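How a Robot Picks Up a Glass Mug
From the Blackwood Robotics Club project pages, ages 9 to 12
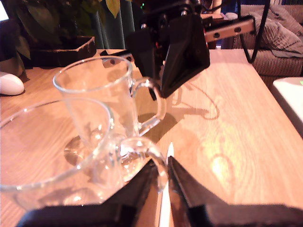
What the project is

The club meets on Thursday after school. This term the project is called Perkau. The goal is to make two robot arms move glass mugs across a wooden table and set them down without tipping them over. One arm works from each side of the table. Each arm ends in a gripper, and each gripper has two fingers.

Why glass is difficult

A robot needs to know where an object is before it can grip it. Many robots use a camera to find this out. The camera looks for edges, where one color stops and another begins.

Clear glass has weak edges. Light passes through the mug, so the camera also picks up the table behind it. The grain of the wood shows through the side of the glass. Bright spots appear on the rim and the handle, and these spots move when the camera moves. A computer can mistake a bright spot for the edge of the mug.

Two mugs close together are harder still. From some angles, the rim of one mug crosses in front of the other, and the computer has to decide which curve belongs to which mug.

Sunlight adds one more problem. It makes bright patches and dark shadows on the table, and a shadow can look like a solid object.

Why we use the handle

A handle is a loop. It is narrow enough to fit between two fingers, and it sticks out from the body of the mug. The gripper can close on it from the side or from above.

The handle is also off center. When a robot lifts a mug by its handle, the heavy part hangs to one side and the mug tries to turn. The fingers have to press hard enough to stop the turning. If they press too hard, the glass can crack.

How the robot learns

The club does not write a rule for every movement. A student guides the arms through the task, and the computer saves where each joint is and what the cameras see. One complete try is called a demonstration. The computer program, named Trorkar, studies the demonstrations and looks for patterns.

The club has saved 1256 demonstrations. Of these, 1000 are used for learning. The others are kept apart for testing — the program does not get to study them.

A demonstration may last no longer than 40 seconds. Longer ones are deleted and done again.

Words to know

Gripper: the part of a robot that holds things.
Joint: a place where the arm bends or turns.
Demonstration: one recorded try at a task, guided by a person.
Transparent: letting light through, like clear glass.

Try it at home

You need a plastic cup with a handle and two rulers.

1. Put the cup on a table.
2. Hold one ruler in each hand. The rulers are your fingers.
3. Squeeze the handle between the rulers and lift the cup a little way.
4. Watch which way the cup turns.
5. Add a spoonful of dry rice and lift it again.
6. Close one eye and repeat step 3. Judging distance is harder with one eye, and a robot with one camera has a similar problem.

What comes next

In May the club takes Perkau to the school robotics day in Plernutcombe. Each team gets 55 minutes at the table, including time to set up. Points are given for every mug that ends upright inside its marked circle. A mug that touches another mug scores half.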